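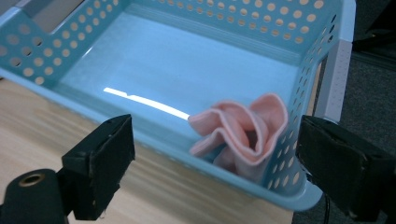 One pink cloth in the basket.

Sock organizer with 15 cells – fold, roll or give up?
Posted by Precious Umali, October 19, 2021

I bought a white plastic divider tray to bring some law and order to my socks. My system so far is to bring the clean ones up in the blue basket, sort them on a table, and put one pair in each cell. By Thursday the drawer looks like a raccoon has been through it. Do I fold or roll? And what do people do with the odds and ends that aren't socks?

Halldóra Snorradóttir
Member, 831 posts

Depends on the sock. Thin ones fold flat and stand up on edge. Anything thicker gets rolled from the toe, or it slowly opens like a tulip and leans on its neighbors. You can mix the two in one tray, and the tray won't mind. 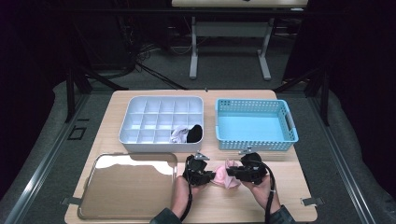

Photo: Precious Umali

I'd start at a front corner, as you have, and work back. White next to black is fine by me, though my sister files hers by color and has opinions. Keep a second container on the table for strays and don't let them into the grid. Strays get a month, then they're dust rags. I was stricter in May and regretted it.
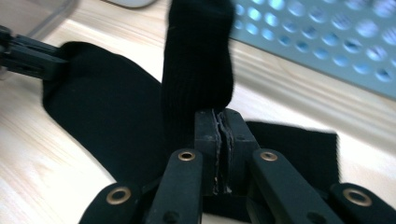
Black sock, ribbed part up.

For a ribbed one like this, lay the foot flat, smooth it out, and roll toward the cuff. Don't turn the cuff over the whole bundle. It stretches the ribbing, and then you own ankle warmers.

Kang
Member, 5 posts

just buy 50 of the same black sock and throw them in a drawer. never matched a pair since

Precious Umali
Rolling it is. Kang, I admire you and would not like to see your drawer.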